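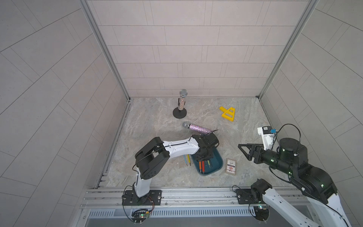 By Aslı Uçar, for Sendthorpe Mountain Search — February 2022

We're the people who go out when a hiker, hunter or rider doesn't come home! Our team covers the hills between Sendthorpe and Griltelthorpe, and we work alongside the sheriff's office on every call, day or night.

Last year our members gave 2364 hours to searches and training (and drank a truly heroic amount of coffee). We have 2 trucks, a trailer full of rope gear and Bullo, our very patient search dog, who loves snow and hates thunder.

New members start with our weekend course in June. You don't need to be an athlete — if you can read a map and walk uphill in the rain, come and meet us.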